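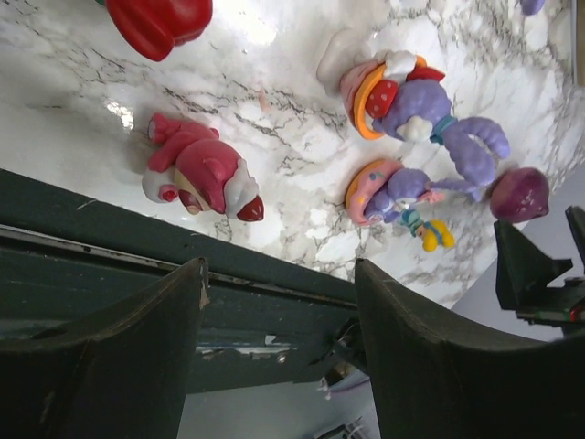
Workshop Tests

The Soft Toy Problem Is Still a Problem

Every gripper maker has a demo reel, and in every demo reel the objects are cubes. Sometimes they are cans. They sit upright, well apart, on a matte black mat, and the fingers close on them with the confidence of a bank teller counting twenties.

We don't own a matte black mat. Our bench has a glossy white top with gray marble veining, picked up from a kitchen remodel, and it throws glare straight back at a wrist camera. For this round we kept it, and put down a handful of small molded figurines: a pink bear on its side, a couple of purple characters in orange-rimmed hats, and other odds and ends with arms, collars and bumps in awkward places. If a gripper is going to be sold to people as "ready for the home," it can deal with what's on the counter in a home.

Three grippers came through the shop in October. The Tumanance two-finger is the dark green one, and ours arrived as a well-used loaner with the scuffs to prove it. The Vendard has softer pads and a narrower opening. The Hervieu is the expensive one, with force sensing in each fingertip and a manual that runs to 145 pages. All three were bolted to the same arm and run by the same controller, a Prindaline box we've had long enough to distrust in specific ways.

Each gripper got 200 tries. A try counted if the object left the surface, traveled to a tray and was let go there on purpose. Dragging didn't count. Neither did picking up two figurines when the software had asked for one, although the Prindaline log cheerfully recorded those as successes until we went back through the video.

The Tumanance finished with 145 good picks. That's respectable, and a long way from the number on the box. Its fingers are broad and smooth with rounded tips, and they like a fat torso. Give them a bear-shaped lump and they close around it and go. Give them a thin arm lying flat against the surface and they skate. We watched it pinch at the same long purple limb over and over, nudging the figurine a little farther toward the edge each time, until someone hit stop.

The Vendard managed 128. Its pads hold better once they have something, but the opening is tight enough that the arm has to be lined up almost perfectly, and lining things up is where the camera lets everybody down. Hats gave it trouble. A brim is just wide enough to touch a fingertip on the way down, and then the whole toy rolls.

As for the Hervieu, it tied the Tumanance. We ran the count again because we didn't believe it -- same answer. The force sensing does work, and it never squeezed anything hard enough to worry us. It also can't help you when the fingers come down in the wrong spot, and that accounted for most of its misses.

Which brings us to the camera. All three setups looked at the bench from the wrist, and all three lost track of whatever lay beside a hot spot of glare. On Saturday we hung a bedsheet over the nearest lamp and reran 10 of the worst misses with the Tumanance. It got most of them. A bedsheet costs less than a fingertip sensor.

So should you buy any of them? If your work is boxes, the Tumanance is sturdy and easy to repair, and you can stop reading reviews. If you have delicate parts, the Hervieu earns some of its price. The Vendard needs a wider opening before we'd spend our own money on it.

We asked all three companies for the test conditions behind their published success rates. Two sent brochures. Hervieu sent a spreadsheet, and the objects listed in it were cubes.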